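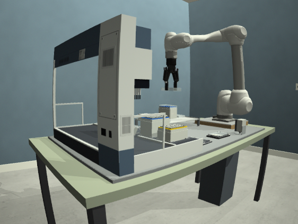 4. Changing over from manual plate loading

This section applies to sites where staff have until now loaded the liquid handler by hand. It assumes that the arm has been mounted and levelled (section 2) and that the Hetimis scheduler is installed and licensed (section 3).

4.1 What changes for bench staff

Plates are moved by the arm. Operators prepare reagents, fill the racks, start the run and deal with stops. They no longer stand at the deck between steps.

At the Flestbridge site, one operator used to make 50 plate transfers by hand in a normal shift. After changeover the same operator looked after 2 workstations, and most of the freed time went on checking results and preparing the next batch. Plan for this before the first live run. Rotas written for manual loading will leave people idle in the morning and short-handed at the end of the day.

Note: Staff who know the manual method should keep it up. Schedule one hand-loaded run per operator per month.

4.2 Before the first run

1. Log in to Hetimis as Supervisor.
2. Open Deck > Layout and select the layout that matches the labware in use.
3. Load full tip racks. Press each rack down at all four corners until it sits flat.
4. Check that nothing lies between the arm base and the deck that is not shown in the layout.
5. Set arm speed to Low.
6. Select Dry Cycle and press Start. Keep one hand near the stop button.
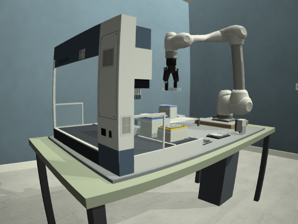
7. Watch each transfer from the side. The plate must pass clear of the pipetting head and the rack tops. If it does not, press Stop and re-teach the position as described in section 5.
8. Repeat the dry cycle twice at Low, then once at Normal.
9. Save the layout under a new name. Do not overwrite the Delitz default - it is needed for service visits.

CAUTION: Do not reach over the deck while the status light is green. The arm may be waiting and can move without warning.

CAUTION: Never pull a plate from the gripper by hand. Use Release Plate in the Service menu and support the plate from below.

4.3 Handover and stops

Each run must have a named operator, including runs left going overnight or on a Sunday. Enter the name under Run > Owner. Stop messages go to that person only.

The transfer counter is on the Service page. Clean the gripper fingers every 1,000 transfers and enter the reading in the log.

Send questions on rotas and operator training to Leena Kiiskinen at Rissanen. For faults, see section 7.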